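Planning and budgeting for a robot handling cell: frequently asked questions

For departments and small firms preparing a purchase request through Uvwood. Prices and lead times are given on the quotation and are not repeated on this page.

What is included in the standard quotation?

One arm, one gripper, the controller, the base plate and the aluminium table structure. Work mats, cameras, test objects and the host computer are quoted as separate lines. If your finance office needs a single figure, ask for the combined sheet and quote your request number.

Should I budget for the gripper separately?

Yes, if you expect to change it. Fingers wear and are ordered as spares. We suggest two spare sets in the first year for cells handling hard plastic or metal parts. A change of gripper model usually means a new mounting flange and a new payload calculation.

How do I work out the payload?

Add the mass of the heaviest object to the mass of the gripper, flange and any cable carried on the wrist. Compare the total with the rated figure at the reach you need, not at the shoulder. Leave a margin for objects picked up off centre.

How much floor space should be reserved?

Allow for the table plus 88 cm of clear access on the operator side. The rear may stand closer to a desk, provided the emergency stop can be reached from both ends. Clarnberg tables have a fixed footprint; Skendance tables are cut to order and add some 46 days to delivery.

Is installation charged?

Installation within 200 km of our depot is included. Beyond that, travel is charged at cost. Electrical work on the building side is always the customer's responsibility – please have the sockets tested before we arrive.

Can existing equipment be reused?

Usually. Framing, mats and computers from an older cell can be kept if they pass inspection. Controllers from the Đào series cannot be reused with current arms and should be left out of any trade-in calculation.

What should be set aside for test objects?

More than most first budgets allow. Objects with controls, trailing leads or an uneven outline take longer to program for than plain blocks, and duplicates are needed where parts may be damaged. List each object with its own cable and base, as in a cell set up with a racing-style steering wheel on a green mat, its USB lead lying beside it. 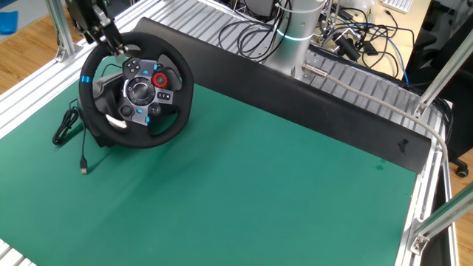 Are barriers and dividers supplied?

Low dividers for the work surface are a stock item, part 259, priced by length. Perimeter guarding is a different matter and depends on your risk assessment. Send the assessment with the order if guarding is to be quoted.

What are the running costs?

Electricity is minor. The main items are finger sets, replacement mats, the annual inspection and staff time. Software updates are covered for the first year and renewed in June for all customers, whatever the date of purchase.

Can payment be split over two budget years?

Yes. The arm and controller must be on the first invoice. Everything else may go on the second, but delivery of those items will wait for the second order number.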